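# Chapter 6: When the Cell Stops (and When It Doesn't)

Start with the one that went wrong. August, second shift, the Guerreiro packing line. A two-arm cell handing cups from one side of a table to the other. Easy job. It had run 2,000 transfers clean and people had stopped watching it.

Then a slipped cup. The right arm opened early, the left arm was still traveling, and the cup fell. Nothing broken. The controller logged the transfer as complete and went on to the next one. And the next. 15 minutes of two grippers passing air back and forth, every cycle marked OK.

Matilde Correia was the tech on duty. She saw it from the aisle, walked over, reached in to pick up the cup. No stop pressed. The arm came down for its next pick and caught her sleeve at the cuff. She pulled free. A bruise, a torn seam, and a report that took Bernardo Quintela most of a month to close.

Read that again before going on. Two failures in there, and students nearly always write down one.

## 6.1 The fault and the hazard

The **fault**: the gripper closed on nothing and the software didn't care. Claltetti controllers of that age report finger position, but the cell program never asked for it. It sent "close," waited 200 milliseconds, moved on. A timer standing in for a sensor. Very common, cheap to write, works untill it doesn't.

The **hazard**: a person's hand inside the reach of a moving arm. The fault didn't put it there. A missing interlock did, plus a habit. Techs at Guerreiro had been reaching in between cycles for weeks. Status lights were green, so the cell looked calm.

Green means powered and no error known to the controller. That is all it means. Doesn't mean stopped. Doesn't mean safe to touch. Write it on the inside cover if you have to.

Keep the two apart in your notes. Fix the fault only and the next dropped part brings the next hand in. Fix the hazard only and you get a safe cell that does nothing useful for 15 minutes at a time.

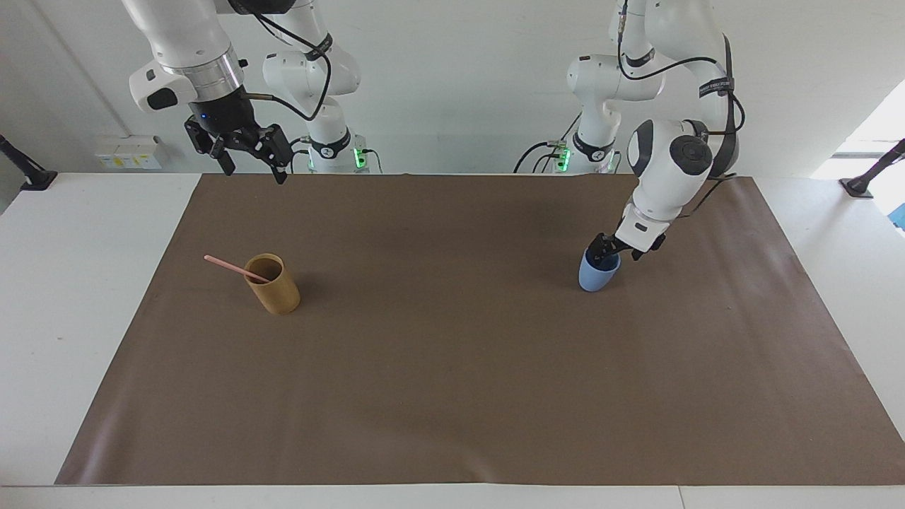

Quintela's first draft blamed the gripper pads. Worn, he thought. He swapped them for Kulludel pads, ran the job overnight, and got the same early release before morning. So, not the pads. The real cause was a handoff signal sent when the left arm *started* its close command instead of when it finished. One line, wrong place.

What changed after:

- grip check by finger position, every pick, with a fault stop if the fingers close past the cup width
- handoff signal moved to the end of the close
- a Bisorell light curtain across the open side, wired to the safety stop
- written rule: stop first, then reach. Even for a dropped cup

The last one is the weakest of the four. Rules wear off. We'll come back to that in 6.4 with the lockout excercises.

## Before you read 6.2

Get your lab notebook. Draw the Guerreiro cell from the text above, both arms, and mark every point where a person could get a hand in. Then list what the controller knew at the moment the cup fell. Short list. Bring both to the first session, we use them for the fault tree.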